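Chapter 5
Collecting Demonstrations for Contact Tasks

Chapters 3 and 4 dealt with tasks in which the arm moves an object from one place to another. Most of the path in such a task runs through open air, and small errors along the way do little harm. This chapter turns to tasks in which the result depends on what happens while two surfaces are touching. Wiping, scraping, plugging in a connector, and writing all belong to this group. We use writing on a whiteboard as the running case, and we spend most of our time on how the training examples are gathered. The learning method itself comes in Chapter 6.

A demonstration, as we use the word here, is one full recording of the task from a stated starting condition to a stated ending condition. It contains the camera images, the joint positions of the arm, the opening of the gripper, and the commands that were sent. All four must share one clock. If the images lag the commands by even a few steps, the system learns to act on a view of the board that has already gone stale, and the error is largest at the moment of contact.

5.1 The Dasura Whiteboard Set

The examples in this chapter come from the Dasura set, which was recorded at the Tateck teaching laboratory. It holds 2,550 demonstrations of short pen strokes, made by operators who guided the arm by hand control. A further 167 recordings were set aside because a stream was missing or the clocks had drifted apart. They are kept in a separate folder, and we return to them in the exercises.

Each session began with a check of the wrist view. The operator closed the gripper, brought it near the lower edge of the board, and saved a short clip before any marker was handled.

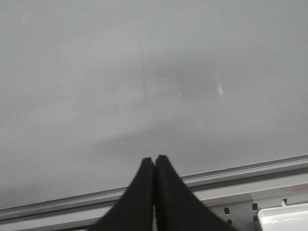 The check takes less than a minute and should be repeated whenever the wrist camera has been removed or bumped. Store the clip with the session. When a trained system later behaves well on one day's data and badly on another's, a shift in the camera mount is among the first things to rule out, and without a reference clip there is no way to do it. The same clip also records the lighting. Glossy boards return a good deal of glare, and the position of the glare moves when the arm or a lamp moves.

5.2 Starting Conditions

A starting condition must be easy to restore. If it takes an operator several minutes to put the work area back in order, fewer demonstrations are collected, and the later ones tend to be set up carelessly. It must also vary enough that the system can't succeed by replaying a single motion.
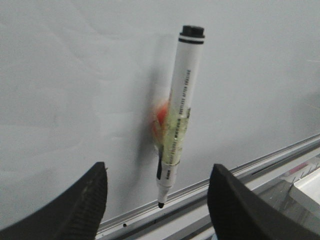 Tools made for human hands often need some change before a gripper can use them. The change should be made once, before collection begins, and then left alone, as any difference in the tool shows up in the images. In the Dasura set the lower half of the marker is wrapped in translucent tape, and the marker stands upright between the open fingers with its nib just clear of the tray. A view like this one is worth saving for every grasp, as it shows how the tool sits relative to both fingers before they close. Small tilts at this stage carry through to the stroke.

Starting positions in the set were drawn from a list prepared ahead of time. Operators left to choose for themselves drift toward the positions they find comfortable.

5.3 Deciding What Counts as a Success

Labels should rest on something that can be checked after the fact. For a pen stroke, the mark on the board is the natural choice. The operator's own sense of how the run went is a poor substitute, especially late in a session.

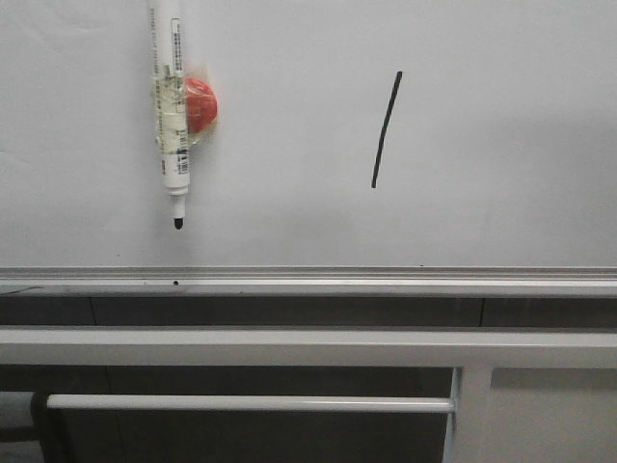
The Dasura labels were assigned from the fixed camera by two readers working separately, using the Duda labeling tool. Each reader judged whether the line was continuous, whether it lay inside the target area, and whether its direction matched the instruction. Straightness was scored on its own scale. The single black stroke to the right of the hanging marker has a small bend near its upper section and varies a little in thickness, so a reader would mark it down for straightness while still counting it as one continuous line. Keeping these judgments apart lets the same recordings serve more than one training goal. A combined pass or fail score can always be computed later, but the separate scores can't be recovered from it.

Where the two readers disagreed, the recording was returned to both of them with the wrist view added. Section 5.4 gives the full labeling sheet and explains how the disputed cases were stored.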